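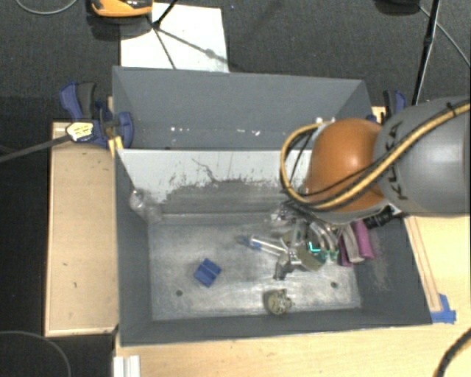 公共建筑构件的颜色,在送审文件上通常只有一个名称或一个编号,到了现场却往往引起争议。争议的来源多半在光泽、形体和相邻的颜色上,与编号本身关系不大。同一种橙色,做成平板和做成弧面,所见已有出入;弧面若为光亮面,差别更为明显。以圆形的橙色光亮外壳为例,中部有一处明亮的高光,观者读到的颜色要到高光以外才能确定。粗黄软管先后经过灰色与橙色的表面,在灰色之上轮廓清楚,在橙色之上则要靠明暗来分辨。灰色臂段上的黑色“KUKA”字样几乎竖向排列,底与字明度相差较大,转了方向仍可辨认。本室近年受理的学校栏杆、候诊座椅、步行桥扶手等项目,所遇到的正是这一类问题。为了解涂料生产一方如何控制颜色与光泽,本室组织人员前往 Gomska,参加 Hedex 涂料厂的开放日,现将参观情况报告如下。

## 一、参观概况

开放日定于2018年11月12日。参观组共11人,由 Clementina Bastos 任组长,成员来自本室色彩组、标准组和工程联络组。Hedex 方面由技术部主管 Mebrat Nigatu 全程陪同,调色室由 Hamdia Tesfamariam 讲解,检验室及户外曝晒场由 Ibsa Woldemariam 讲解。下午座谈时,负责 Gorkex 系列粉末涂料的 Elvira Yupanqui 到会答复了提问。

厂区位于 Gomska 城北,沿河而建,原料仓与成品仓分列道路两侧,中间是两排锯齿形屋顶的旧厂房。据介绍,旧厂房原先生产船用底漆,后来改产建筑涂料,保留了朝北的高窗。Mebrat Nigatu 认为这是当年设计留下的便利,北向天光较为稳定,旧时的调漆师傅即在窗下比色。目前正式比色均在标准光源下进行,高窗之下改作样板晾置和来宾休息之用。

参观路线依次为展厅、调色室、前处理工段、喷涂与固化工段、检验室、成品仓,午后乘车前往 Weldu 曝晒场,返回后座谈。厂方在各处设有中英文说明牌,文字简短,术语与现行标准大体一致。个别译名与本室习用者不同,例如“桔皮”译作“表面波纹”,本报告一律采用本室用语。

## 二、展厅与色卡

展厅面积不大,四壁刷成中性浅灰,地面亦为灰色,灯具带有遮光格栅。厂方解释,早年展厅墙面曾为米黄色,来宾普遍反映蓝色样板偏紫,撤换墙面之后此类意见明显减少。本室评审会议室目前仍为暖白墙面,且有一侧是木质护墙板,评审时样板平放于深色桌面,条件较为杂乱。参观组对此印象较深,相关建议见本报告第九节。

展厅正中陈列 Gorkex 色卡,现行版本收色471种,按色相排列,每页自上而下由浅入深。色卡分高光、半光、平光三册,编号相同者为同一目标色。参观组将三册中同一编号的砖红并排比较,平光册中的一张看上去略浅、略灰,高光册中的一张在正对灯具时表面泛白,稍侧一些又显得浓重。Hamdia Tesfamariam 说明,三者在排除镜面反射的测量条件下,读数会有差别,在包含镜面反射的条件下则十分接近,因此合同中若只写色差限值而不写测量条件,双方都可以拿出对自己有利的数据。

这一点与本室过去经手的一起纠纷颇为相似。某中学走廊栏杆更换,施工单位与校方各自委托检测,两份报告都合规,结论却相反,后来查明两台仪器的测量条件不同。当时本室只是要求重测,没有追究文件的写法。现在看来,送审表格中应当增设测量条件一栏。

色卡之外,展厅另设一处“旧色”陈列,收集历年停产的颜色。停产的原因各不相同,有的因为颜料来源中断,有的因为含铅含铬而被淘汰,也有的纯粹是订货太少。一种偏绿的浅黄,早年大量用于医院墙裙,现在的色卡中已经没有对应编号。厂方可以根据实物配制,但须由委托方提供保存良好的样片,从墙上铲下的漆片因长期受污受光,一般不宜直接作为目标。负责历史建筑修缮的同事对此询问甚详,得到的答复是,门锁背面、踢脚线内侧、暖气片后方往往能找到未经日晒的原色,取样时应注明部位和朝向。

陈列柜中还有一本手写的调漆记录,纸页已经发脆,翻开的一页记着一种灰绿色的配方,旁注“阴天看合适,晴天再看”。记录者姓名不详。

## 三、调色室

调色室要求来宾着灰色罩衣,由厂方在门口发放。浅色或鲜艳衣物会将有色光反射到样板上,影响目视判断。室内设有两台标准光源箱,可在日光、暖光及商店照明几种光源之间切换。

Hamdia Tesfamariam 演示了同色异谱现象。两块灰色样板在日光光源下几乎没有差别,切换至暖光后,其中一块明显偏红。两块样板均由多种颜料配成,配方不同,在一种光源下相合,换一种光源便分开。公共建筑中此类情况并不少见,主体构件由一家供货,后补的零件由另一家供货,验收在白天进行,夜间灯光一开,补件便显露出来。医院走廊昼夜照明,这一问题尤为突出。

据介绍,该厂的做法是在配方阶段即要求至少两种光源下均合格,对大宗订货再加一种。客户如已确定现场灯具型号,可将灯具或其光谱数据一并送来。参观组询问,公共项目在送审阶段往往尚未确定灯具,应如何处理。答复是,可先按日光与暖光两种光源控制,待灯具确定之后补做一次目视核对,不必推迟整个定色程序。

关于粉末涂料与液体涂料的调色差别,讲解较为详细。液体涂料可在调制中逐次加色浆修正,粉末涂料须经混合、熔融挤出、压片、粉碎后才能喷板观察,一旦偏差就要重新投料,两种粉末掺在一起也不能得到均匀的中间色,近看会出现细小的杂点。因此粉末涂料的小样确认时间较长,紧急项目更换颜色时应充分预留。过去本室在几项工程中曾同意临近交货再调整颜色,当时对厂家的难处了解不足。

室内墙上挂有一张人员目视能力测试的记录表。调色人员定期接受色觉排列测试,结果只用于安排岗位,不对外公布。Hamdia Tesfamariam 提到,疲劳和感冒都会影响判断,比色员连续看样一段时间后须休息,休息时看灰墙,不看手机屏幕。她还提到,比较高彩度的橙与红之后,应间隔片刻再看浅灰,否则浅灰会偏青。

## 四、前处理工段

前处理是决定附着和耐蚀的环节,在一般参观中容易受到忽视。该工段包括脱脂、水洗、转化处理、纯水洗和烘干,槽体沿线排列,上方设有抽风。说明牌列出了各槽的用途,没有列出药剂浓度,厂方表示浓度属于工艺文件,可在签订合同后提供。

Mebrat Nigatu 着重谈了工件设计对前处理的影响。封闭的管件如果没有排液孔,槽液会存留在内部,烘干时流出,在表面留下痕迹,日后又从焊缝处返锈。排液孔开在哪里、开多大,应在设计图上标明。现实中常见的情形是图纸上没有孔,车间临时钻孔,位置各不相同,有的正好开在儿童手能摸到的一侧。学校栏杆尤其应当避免这种情况。

焊渣与锐边也在讨论之列。涂料在锐边处受表面张力影响而变薄,锐边往往最先露底生锈。适当的倒圆能够改善,但倒圆会增加加工费用,投标文件如不写明,中标单位通常不做。参观组回想近年的返修记录,栏杆立柱下端和座椅靠背上缘确实是锈点集中的部位,原先多归因于碰撞,今后核查时应区分碰伤与边缘漆膜过薄两种原因。

铝材与镀锌钢材的处理方法不同。镀锌件在高温烘烤时,镀层中的气体逸出,可能在涂膜上形成针孔,厂方一般先行预烘。某些供应商为节省能源省去此步,成品初看并无异常,在斜光下才能看到细孔。斜光检查的方法十分简便,只需一盏手持灯贴近表面照射,本室工程联络组可以立即采用。

厂方也坦率地谈到该工段的不足。冬季进厂的自来水温度偏低,脱脂效果受到影响,曾因此出现成批缩孔,后来增设了加热。废水处理设施位于工段后侧,开放日没有安排进入,参观组只听取了口头介绍,对其运行情况不作评价。

## 五、喷涂与固化工段

喷涂区域隔着玻璃观看。粉末在静电作用下附着于接地的工件表面,未附着的部分由回收系统收集。换色须彻底清理供粉和回收管路,清理不净会在浅色涂膜上留下深色颗粒。排产时一般由浅入深,白色和浅灰安排在前,深蓝和黑色安排在后。个别鲜艳颜色单独安排,橙色与黄色遮盖力较弱,底材颜色和膜厚的波动都会反映到外观上,厂方通常建议先喷一道浅色底层。

橙与黄在公共设施中多承担提示作用,例如台阶前缘、扶手端部、消防设施的界限。标准组关注的是,膜厚不足时颜色偏暗,提示效果随之下降,而验收人员一般只以目视判断“是不是黄色”。Mebrat Nigatu 建议在技术要求中同时写明最低膜厚与遮盖要求,并以黑白卡喷板作为小样附件。样板上黑白两半若仍能分辨,说明遮盖不足。

凹角和内腔的覆盖是静电喷涂的难点。电场集中在外缘,凹处不易上粉,工人称之为“角里发虚”。以座椅为例,靠背与扶手相接的内角常常较薄。增加喷涂时间会使外缘过厚,出现桔皮。改进的办法主要在于调整构件形状和悬挂方式,设计单位如能提前与涂装单位商量挂点,效果最好,也避免挂点痕迹落在正面。

固化炉为通道式。炉温曲线由随工件入炉的测温仪记录,厚重构件与薄板升温快慢不同,同一炉内混挂时,薄板可能已经过烘,厚件尚未固化完全。过烘的浅色会发黄,固化不足的涂膜外观正常,受力后开裂。参观组查看了厂方提供的一份炉温记录,曲线有三条,分别对应不同部位,其中最厚的部位达到规定温度明显较晚。该厂以最厚部位为准确定在炉时间,混挂则由工艺员书面批准。

有成员询问本室能否在验收时索取炉温记录。答复是可以,但须在合同中提前约定,并指明记录对应的批次。没有批次号的炉温记录没有意义,市场上同一份记录反复使用的情况是存在的。这一答复未指明具体单位,参观组亦未追问。

工段出口设有下件区,成品冷却后逐件包装。包装材料与涂膜之间须加隔层,粉末涂膜在刚出炉后即用带图案的气泡膜紧裹,会留下圆形压痕,夏季运输时更为明显。去年8月本市一所小学的课桌腿即出现类似痕迹,当时供货方解释为搬运擦伤,痕迹的形状和间距与气泡膜相符的可能性较大,联络组拟调出照片复核。

## 六、检验室

检验室分为常规检验与耐久检验两部分。常规检验包括颜色、光泽、膜厚、附着力、冲击和杯突。Ibsa Woldemariam 逐项演示,参观组成员实际操作了划格试验与光泽测量。

光泽测量需要注意角度的选择。高光表面用较小的入射角,平光表面用较大的入射角,一般情况用六十度。送审文件中写作“半光”的产品,各厂所指范围并不一致,有的厂的半光与另一厂的平光相互重叠。建议今后一律以六十度光泽值的上下限表示,名称只作参考。光泽仪只能测平面,测量弧面时底座不能贴合,读数偏低而且不稳定。对于扶手、圆管等构件,该厂的做法是随炉挂一块平板,以平板读数代表该批,弧面则以目视对照已确认的弧形样件。

弧形样件这一做法值得重视。现在送审的几乎都是平板,而公共构件大多有弧面。平板上两种光泽相差不大,做成圆管后,高光者沿管身出现一条亮带,平光者只有柔和的过渡,整体效果截然不同。老年人和低视力者对亮带尤为敏感,步行桥扶手在低角度日照下的眩光投诉也与此有关。厂方可以按客户要求制作短管样件,费用由双方协商。

附着力试验容易受操作者影响。刀刃磨损、划速不匀、胶带撕离的角度,都会造成一级上下的差别。Ibsa Woldemariam 请两位来宾在同一块样板上各做一次,结果确有不同。他认为现场争议时,由双方各出一人、使用同一把新刀、在相邻位置操作,比各自送检更能说明问题。

耐久检验包括盐雾、湿热、人工加速老化。室内老化箱以氙灯模拟日光,周期喷淋。Gorkex 系列户外级产品的内部考核时间为2000小时,试验前后分别测量颜色和光泽,保光率和色差均须在限值以内。Ibsa Woldemariam 特别提醒,加速老化小时数不能换算为户外年数,不同地区的紫外线、湿度、污染差别很大,加速试验只适合作同类产品之间的比较。他见过一些宣传材料把小时数直接折算成“保用多少年”,认为不够严谨。

关于清洁剂的影响,检验室准备了一组经不同清洁剂反复擦拭的样板。含氯消毒剂使部分蓝色样板失光,强碱性去污剂使铝材边缘起泡,中性洗涤剂影响最小。医院和学校日常使用含氯消毒剂十分普遍,选用涂料时如不考虑,再好的户外耐候性也难以保证外观。医院项目的送审资料中,目前没有耐清洁剂一项,色彩组与标准组对此意见一致,认为应当补充。

检验室保留样板的做法较为规范。每批留样一块,置于避光抽屉中,抽屉按月份编排,样板背面写明编号、批次、炉号、膜厚。参观组提出随机抽看,厂方当场打开一格,取出的样板背面字迹清楚,其中一块没有写膜厚,Ibsa Woldemariam 记下了编号,表示会查补。

## 七、成品仓与标识

成品仓存放粉末和液体涂料,两类分区隔离,粉末区有温度控制。粉末受热受潮后结块,喷涂时出粉不匀,仓内码放不得过高,以免底层受压。仓内通道划线宽窄一致,转角处线条有重新划过的痕迹,旧线没有完全遮住,斜着看可以看到两层。陪同人员说明通道曾经加宽,旧线打磨后仍有残留,原因是当时使用的划线漆渗入了地坪。

标识方面,箱外标签包括产品编号、颜色编号、光泽范围、批次、生产日期和保存条件。标签底色与产品颜色无关,一律白底黑字,这是厂方在一次发错货之后作出的规定。此前标签印有产品色块,印刷的色块与实际颜色有偏差,收货方按色块核对,误把两种相近的蓝认作同一种。改用白底黑字后,收货人员只能核对编号,错误反而减少。

这一经验可供本室编制施工交底资料时参考。交底图中常用彩色打印的色块表示构件颜色,打印机和纸张不同,色块相差很大,施工人员以图上色块与实物对照,曾多次来电询问“颜色不对”。今后交底图可以保留色块以区分部位,但须注明色块不作定色依据,定色以编号和封样为准。

## 八、Weldu 曝晒场与座谈

午后参观组乘车前往 Weldu 曝晒场。场地位于城外坡地,四周开阔,远处有一条公路。曝晒架朝南,按规定角度倾斜,架上样板排列整齐,每块留有一条遮盖边,供日后与受光部分对照。场内现有样板约2000块,除 Hedex 自用外,也接受外单位委托。

Ibsa Woldemariam 揭开几块样板的遮盖边供来宾比较。深蓝色的一块,受光部分已经发白,用手轻擦有粉末脱落,属于早期配方,留在架上作为对照。红色的一块颜色变化不大,但光泽降低明显。灰色的几块变化最小,目视几乎看不出分界。他介绍,灰色所用的无机颜料较为稳定,加之彩度低,轻微变化不易察觉,这也是许多户外设施选择灰色的实际原因之一。

场内风较大,讲解时间有所缩短。参观组注意到,部分样板下缘有鸟粪痕迹。场方答复,按照规定不作清洗的样板须保持原状,评定时避开污染部位,另有一组样板定期以清水冲洗,两组结果分别记录。城市栏杆和座椅的日常保洁频率差别很大,冲洗与不冲洗两组数据对编制养护要求都有用处。场方同意在征得委托单位许可的前提下提供部分历年数据摘要。

返回厂区后举行座谈。Clementina Bastos 介绍了本室承担的工作,并就三类问题提出咨询,现将主要内容整理如下。

**关于封样。** 本室目前的封样为一块平板,由建设单位保存。Elvira Yupanqui 建议封样至少一式三份,由建设、施工、涂装三方各执一份,避光存放,并规定有效期限。样板贴在办公室墙上一两年后颜色已有变化,再拿来验收新构件并不公平。她同时建议,封样除目标样以外,附上允许偏差的上限和下限样,使现场人员看到“偏到什么程度仍可接受”。

**关于补漆。** 粉末涂层损坏后,现场无法用粉末修补,只能用液体漆,两者的光泽和老化速度不同,补漆部位一段时间后往往显露。Elvira Yupanqui 认为小面积划伤可用同号液体漆点补,不宜大面积涂刷,较大损伤应更换构件。设计时将易损部分做成可拆卸件,长期来看费用较低。工程联络组提到,候诊座椅扶手末端损坏最多,而该部位恰与整体焊接,更换需要拆下整排座椅。Elvira Yupanqui 表示在其他客户处见过以螺栓固定端件的做法,可以协助联系。

**关于颜色数量。** 本室近年编制的学校设施推荐用色较多,原意是供各校选择。厂方从供货角度提出,用色越多,每种订货量越小,批次间隔越长,补件时越难保证一致。Elvira Yupanqui 没有建议具体数目,只提出可将推荐色分为常备和定制两档,常备色保证补件,定制色由学校自行承担补件周期。会上对此有不同看法。色彩组一位同事认为,常备色如果长期固定,各校面貌难免相同,学生每天面对的环境不应完全由库存决定。标准组则倾向于分档。组长将此事留待室内另行讨论。

座谈中还谈到气味和挥发物。粉末涂料不含溶剂,出炉充分冷却后气味很小,现场修补用的液体漆则有明显气味,学校和医院应安排在假期或夜间施工,并保证通风。厂方提供了修补漆的安全说明文件,已转交工程联络组存档。

## 九、意见与建议

根据参观和座谈情况,参观组提出以下意见,供本室研究。

1. 送审表格增设“测量条件”“光源”“六十度光泽值上下限”三栏,原“光泽名称”一栏保留。
2. 凡构件主要可见面为弧面者,除平板外应送弧形样件。短管样件的长度和管径由标准组拟定。
3. 评审会议室靠北一侧墙面改刷中性浅灰,撤去深色桌面,配置遮光格栅灯具。是否购置标准光源箱,待询价后决定。
4. 用于台阶前缘、扶手端部的黄色与橙色涂层,应写明最低膜厚,并附黑白卡喷板。橙色与黄色相邻使用时,应在送审图中注明两者的明度差,避免两种颜色在形体交叠处混为一片。
5. 封闭管件的排液孔位置列入设计审查内容,不得设于儿童易触及的一侧。
6. 医院项目增加耐清洁剂试验,试剂由使用单位提供其日常所用品种。
7. 验收时索取与批次对应的炉温记录,相关条款由工程联络组草拟,送法律顾问审阅。
8. 封样改为一式三份,注明有效期限,旧有封样逐步清理。贴墙保存者不再作为验收依据。
9. 户外耐久性要求不采用“小时折算年数”的表述,已经发出的文件中如有此类表述,于下次修订时改正。

关于推荐色分档,参观组内部意见尚未统一,暂不列入。

参观组另就旧色保存问题作补充说明。本室历年接触的修缮项目积累了相当数量的漆片,现分散存放于各经办人处,有的装在信封内,有的夹在图纸中,标注不全。Hamdia Tesfamariam 所介绍的取样部位和记录方法可以直接借鉴,即写明建筑名称、房间、部位、朝向、取样深度和取样人,漆片以不含酸的纸袋盛装,避光存放。色彩组愿意承担首次整理,所需的抽屉柜可利用资料室现有设备。漆片中可能含铅者应单独存放,取用时戴手套,不得在普通办公桌上打磨。

## 十、后续事项

Hedex 涂料厂同意借给本室 Gorkex 色卡三册,高光、半光、平光各一,用于评审对照,借期由双方书面确认。色卡使用时应避免手指直接接触涂面,翻阅后即合上,放回函套。色卡一旦发现污损,应通知厂方更换,不得自行擦拭。

同色异谱演示样板一套,厂方表示可以另行制作,供本室培训使用。培训对象拟包括各区经办人员和部分学校后勤人员,内容以目视比色、斜光检查和划格试验为主。Ibsa Woldemariam 原则上同意来室讲授一次,时间待定。

参观中所拍资料和各处说明牌文字,已由工程联络组汇总。涉及厂方工艺参数的部分未作记录。曝晒数据摘要收到后,由标准组核对其冲洗与未冲洗两组的编号,再行分发。

课桌腿压痕一事的复核结果另行报告。候诊座椅扶手端件的可拆卸做法,由联络组与 Elvira Yupanqui 继续联系,取得图样后先在一处候诊区试装,试装地点尚未确定。

本报告抄送各组,如有补充或更正,请直接在传阅件上注明,并签署姓名。

公共建筑色彩与涂装研究室参观组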